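Wrist Cameras and Two-Finger Grippers: the Kitchen Table Shots

Photos and captions by Radwa Badawi

I said in October that I would believe the Pivisari gripper could cope with a kitchen table when I saw it at a kitchen table. The maker's page is full of words like "adaptive" and "human-like", and the only thing it ever seems to pick up is a neat grey cube. So we put out toy fruit, crockery and something tall and red, and had a proper look.

Beltton wanted the Pivisari compared with the older Wariro fingers we already own. The full comparison runs to 218 attempts and the write-up is still with them. This page is only the pictures I thought worth keeping, nearly all of them from the wrist camera, since the camera is what I trust least. A view from the wrist always looks impressive to visitors. It gives you the last few inches before a grasp and not much idea of what the rest of the arm is up to.

Click any picture for the larger version. Blur and blocky edges have been left in. I could have picked sharper ones, but the controller has to work with the bad ones too.

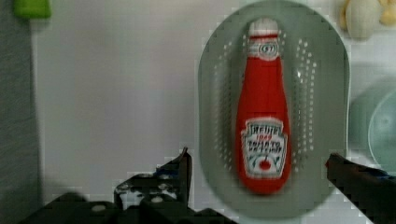
Ketchup bottle in the oval colander, fingers spread on both sides. The rim is my worry with this one. A planner that only cares about the bottle will happily drive a fingertip into the plastic.
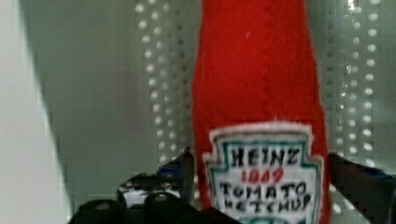 Soft red fabric and a stitched HEINZ label, very close up. Fabric forgives a sloppy grip, so I wouldn't let anyone quote a success rate from plush alone.
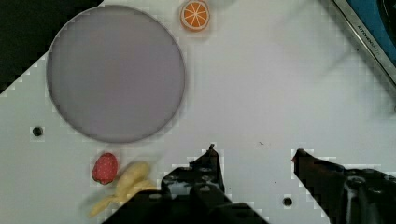 Strawberry, banana, orange slice and an empty plate, with the gripper open. Look at how much of the view the fingers take up, and how the left one covers part of the banana.

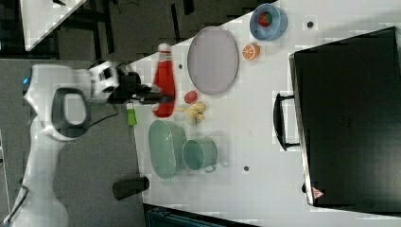 The wider view, with the arm reaching out to a tall red bottle. You can see the bowls, the mug and the big black case in one go, and none of the wrist shots gives you that.

Would a second camera be worth the money if the gripper already has one on the wrist?

For a crowded table I think it would, as long as it is fixed somewhere that can see the whole work area. The wrist camera is good for lining up the fingers and poor at warning you about anything off to the side. If you only ever lift one part from one tray, save your money and spend a day on the lighting.

A few notes for people who have written in.

The figure of 93 that has been going round is a count of clean lifts in the first session, before we changed the finger pads. It is not a percentage. I have now seen it passed on as one twice, and in both cases it made the gripper look far better than it deserved.

The Byun controller was used throughout. It is quick and the menus make sense. I still don't like the way it reports a grasp as "complete" when the fingers stop moving. Fingers also stop moving when they have jammed, or when they have met each other with nothing in between. We ended up checking every result by eye, all 218, and I would tell anyone else to do the same whatever the screen says.

The saved set comes to 3,153 stills. Please don't ask for all of them. Most look nearly the same as the one before, and the ones that don't are mainly blur.

On price, I was asked whether the Pivisari is worth replacing a working Wariro for. On what I have seen so far I would keep the Wariro and wait. The new fingers are slimmer and the mount is easier to get at with a hex key, and those are nice things to have, but they aren't what the sales page is charging for. If Pivisari would like to lend us a pair for a longer run with real shopping, heavier jars and some wet glass included, I'll gladly put up another page and say so if I was wrong.

Next gallery: cable routing on the Wariro mount, before and after.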